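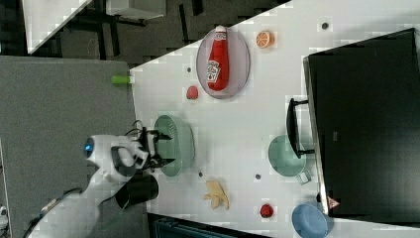 **Which animals are in the Vurnis hoof records?**
Breeding ewes only, from the Genitau and Lomel flocks. Rams, wethers and lambs under 6 months were left out.

# Vurnis hoof trimming records

Version of June 23, 2019

One CSV file, 1000 rows. Each row is a single foot inspected at a single trimming.

## Columns

| Name | Content |
|---|---|
| `ewe` | ear tag, last 6 digits |
| `flock` | `G` (Genitau) or `L` (Lomel) |
| `foot` | `LF`, `RF`, `LH`, `RH` |
| `score` | 0 (sound) to 4 (severe) |
| `bath` | hours since last footbath, blank if over 48 |
| `note` | free text, often blank |

## Known problems

- Seven rows have a score but no foot. They were kept as written on the yard sheets.
- Lomel changed its footbath mix in June. The file does not record which mix was used.
- Scores of 1 and 2 were not always told apart in poor light. Merge them if in doubt.
- Tags starting with 0 lose the zero if the file is opened in a spreadsheet. Import the column as text.

## Not included

Treatment records, weights and lambing dates. The Toom flock keeps its sheets in a different layout and will be added once they are typed up.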